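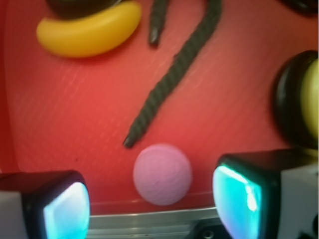 Progress on the sessional staff pay claim, to 13 November 2018

Sernitz College now says it has repaid 439 tutors. Jade Bramwell and I have seen payslips for 300, and 20 of those are short. I wouldn't call that settled.
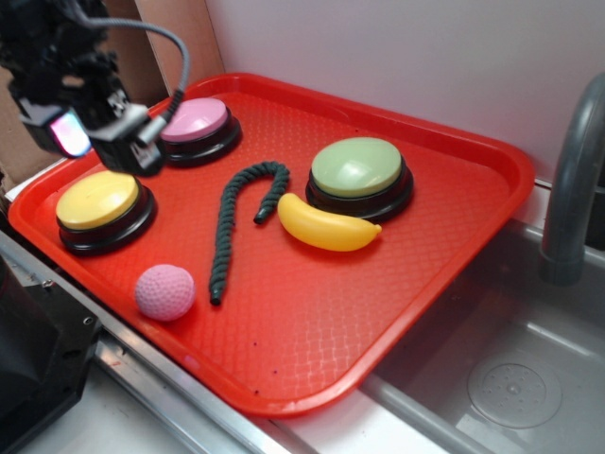 Marking rates are still stuck. Management's offer assumes an essay takes 20 minutes, a figure Trevor Thibodeau couldn't source when we asked. Casuals also set up practical classes unpaid – that setup is work, and it belongs in the claim. We expect a reply in January, if then.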